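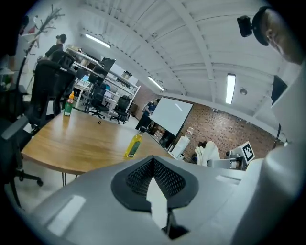
Chapter 3
The Shared Table

Think for a moment about the last big table you sat at with other people. Maybe it was at work, maybe in a library, maybe in your aunt's dining room with the good chairs pulled in from all over the house! Whatever it was, you probably set something down on it without thinking (a drink, most likely), and by doing that you told everyone which bit of the table was yours.

Fatima Kekana spent a whole February watching people do exactly this at the Rarnley offices, and her notes run to 523 entries, most of them very short and a few of them wonderfully grumpy. We'll come back to her often in this chapter, so do get comfortable with her way of writing things down.

We begin with the table itself, its height and its edges, and then move on to chairs, which take up more floor than beginners expect, especially the kind on casters. Before you read any further, please sit at a shared table for 30 minutes with a notebook and write down whatever people put on it, pick up, or push aside. Keep your notes, messy as they are. You'll need them for Section 3.1.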